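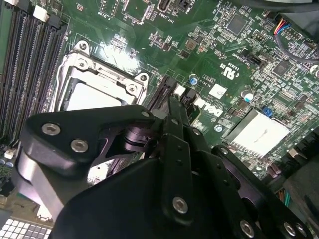

SODBY - A refurbishing shop in Sodby is teaching a robot arm to work on used desktop computers by having its own technicians guide it through the job, first by hand and later by remote control.

Melimmont, which repairs and resells office computers, said on Jan 5, 2025, that it has recorded 1,560 demonstrations on desktop motherboards. In each one a technician takes hold of the arm, moves it into place over the board and closes the gripper on a part, while the system logs the path and the view from a camera near the gripper.

The work covers four tasks: unplugging cables, opening memory latches, taking out memory sticks and lifting the protective cover from an empty processor socket. The company said the last one takes the most practice, as there is little room for the fingers and a slip can bend contacts in the socket.

"You can tell a new person to go easy on it and they mostly get it," said Shayne Rakena, who runs the bench. "With the arm you have to show it, and then show it again with the board turned a little."

Rakena said the first recordings were made with boards clamped flat on a table. Those were later thrown out. Boards now stay in their cases for most sessions, with cables attached, the way they come in from customers.

The control software comes from Handness, a small firm that also makes the handheld controller used for the remote sessions. The technician sits at a desk across the room, watches the camera feed and steers the arm with one hand. A foot pedal starts and stops each recording. Remote sessions are slower, Rakena said, but they keep the technician's arms out of the camera's view.

After training, the arm is run on its own and a technician marks each try as a pass or a fail. In the latest round of 100 tries at removing memory sticks, the company counted almost 80 passes. It did not give results for the socket cover. Most of the failures came on boards where a cable crossed in front of the latch.

Handness and Melimmont plan to bring the total to 3,004 demonstrations by April, using a second arm at the McIntyre warehouse on the other side of town. Technicians there will record only by remote control.

Melimmont said no jobs will be cut as a result of the project. The arm does not yet handle computers that are going back out to buyers, and every board used in training is checked by hand before it is sold or scrapped.

We use cookies to improve your experience on this site. By continuing to browse, you agree to our use of cookies. Accept | Manage settings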